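Mullura pool to trial timed lanes for junior squads

Lane bookings for junior swimmers at the Mullura Aquatic Centre will move to a timed system in January, with the 25-metre pool divided by pace instead of age. The change applies to all squad sessions before 6 pm and replaces the current arrangement, under which lanes are set by school year.

Swimmers will be placed according to a 100-metre freestyle time, recorded from a push start. Those who cannot yet swim the distance without stopping will stay in the two lanes nearest the ramp, where the water is 1.1 metres deep. The remaining lanes will be graded from slowest to fastest across the pool, with the fastest squad against the far wall.

The centre recorded 842 junior squad visits last term. Aquatic programs coordinator Homa Ghorbani said the age-based lanes had produced uneven spacing, with faster swimmers stopping mid-length behind slower ones.

"A send-off interval only works if everyone in the lane can make it," Ghorbani said. "At the moment we have children in one lane whose times are so far apart that the coach has to write two sets and run them past each other." 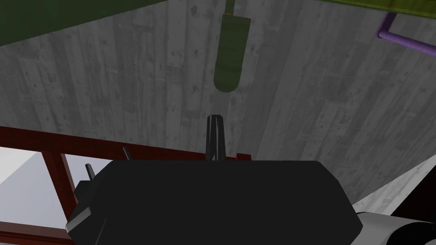
By Gitau Kioko
Mullura community sport

Time trials will be held on Tuesday from 4 pm and will be open to any swimmer enrolled in a junior squad. Each swimmer gets one attempt. Times are taken by hand on two watches and averaged, then rounded up to the nearest second. Tumble turns are allowed but not required. A swimmer who misses the trial will start in the lane matching their most recent club time, or in the second-slowest lane if no time is held.

Under the new format a standard session will run for 50 minutes. The slower graded lanes will cover a main set of 600 metres, broken into 50s with fixed rest. The two fastest lanes will cover 1,000 metres in the same period, mostly in repeats of 100. Warm-up, kick and drill work are additional and will be set by the lane coach. Fins may be used for kick sets only. Hand paddles will no longer be permitted for swimmers under 12.

Head coach Arvo Heiskanen said swimmers would be retimed every five weeks and could move one lane in either direction. Larger moves will need the agreement of both coaches concerned.

"We are looking at whether they hold the interval for the last third of the set," Heiskanen said. "The trial gets them into a lane. The set tells us if it is the right one."

Each lane will be capped at seven swimmers, swimming anticlockwise circles. If a lane is full, the swimmer with the slowest recorded time moves down and is first on the list when a place opens.

Session fees are unchanged. Families who hold a term pass do not need to rebook, but should check the lane sheet at the front desk before the first January session, as some start times will shift by 15 minutes. The Lurkar Swimming Club, which shares the pool on weekday afternoons, will keep its present lanes and is not part of the trial.

Adult lap swimming will continue in one lane during squad hours. The learn-to-swim pool is not affected.

The trial will run for one term. Enrolments for the remaining junior places are being taken at the front desk during opening hours.

Comments (4)

Victor Masanja
Does the 15 minute shift apply to the early group as well? We come straight from school and there is no way to make it sooner.

Mwajuma Mollel
Victor, the desk told me the early group stays at 4 and only the second one moves. Worth checking the sheet though.

lane5dad
One attempt is a bit rough on the younger ones. Mine always goes out too fast and dies on the third lap.

Pillell Rd
So still a single lane for adults. It was packed last week.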